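Grirum Building Tenants' Association
Minutes of the January meeting, 7:00 p.m., ground floor meeting room

Chair: Yến Chu
Minutes: Thư Ngô
3 comments | 16 shares

1. Last meeting's minutes

Approved with one change. The old text said the heating contractor "has fixed" the third floor. Several tenants said their radiators are still cold by evening. The text now says the contractor "says it has fixed" the third floor.

2. Heating bill

Yến went through the letter from Ulum, the managing agent. Ulum wants to move every unit to a flat heating charge of $89 a month and claims most tenants will pay less. No figures came with the letter. Thư asked how anyone could know that when the meters in the east wing have not been read since the summer. Ulum was invited to tonight's meeting and sent a brochure.

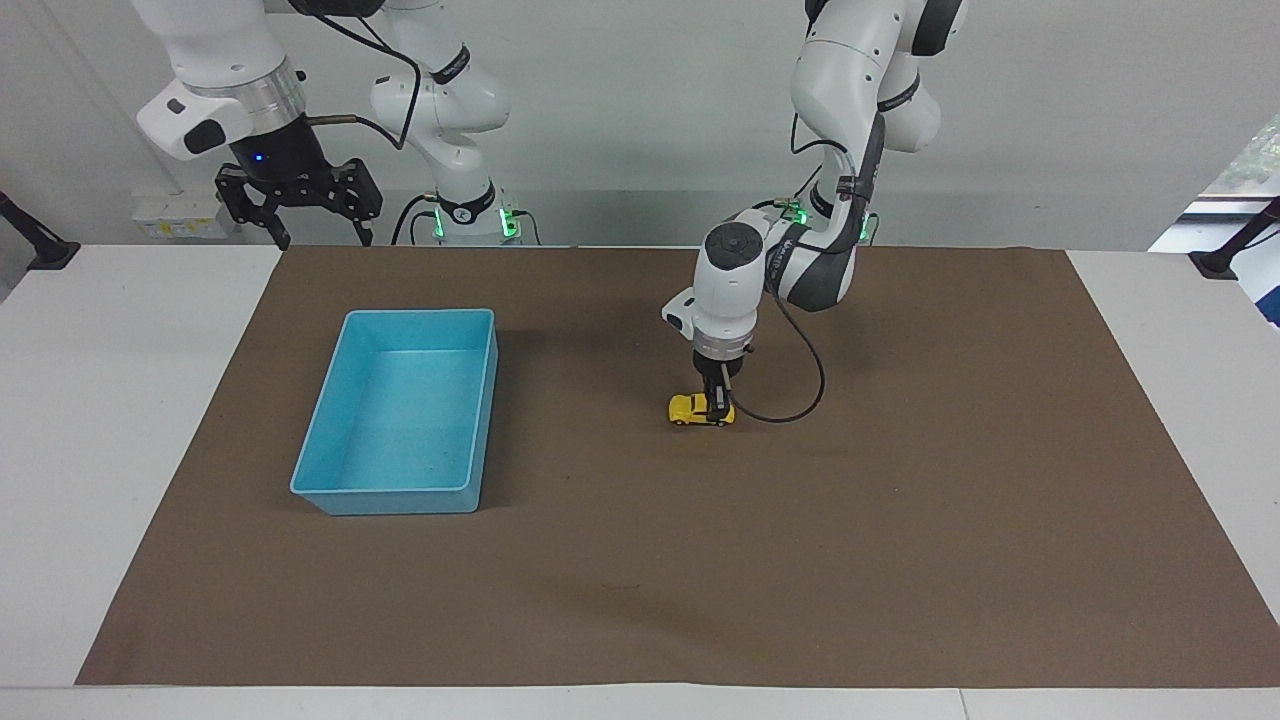
The brochure promises "comfort you can count on." It does not say who pays when the boiler is down, or whether the charge can go up in the second year. A tenant from the fourth floor said the same promise was made about the elevator contract, and that one went up twice.

Agreed: no one signs the new form until Ulum sends the meter readings for the whole building. Yến to write.

3. Bike room

The quote from Mada for new racks and a door lock is $719. The lock alone is $400, which seemed high to most people in the room. Yến thought a better lock would stop the thefts. Thư pointed out that the last two bikes went missing while the door was propped open with a brick – a lock of any price would not have helped.

Agreed: remove the brick, ask Ông Hardware for a second quote, and look at this again next time. One tenant wanted it noted that the racks are needed either way.

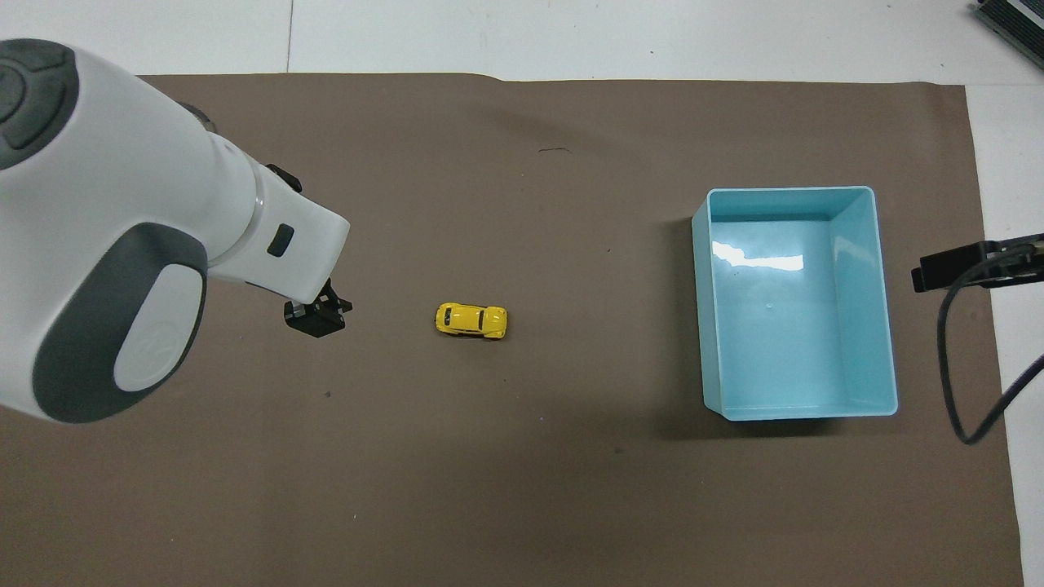 4. Trash pickup

Ulum says the missed pickups were caused by "access issues." The gate was open on both mornings. Thư has the dates and will send them in, with little hope of a reply.

5. Any other business

The hallway light on two is out again. It was reported in the fall and marked as done.

A request to start meetings at 6:30 was discussed and left open.

Meeting closed at 8:25 p.m.

Last updated: January
Contact the association | © Grirum Building Tenants' Association | Back to top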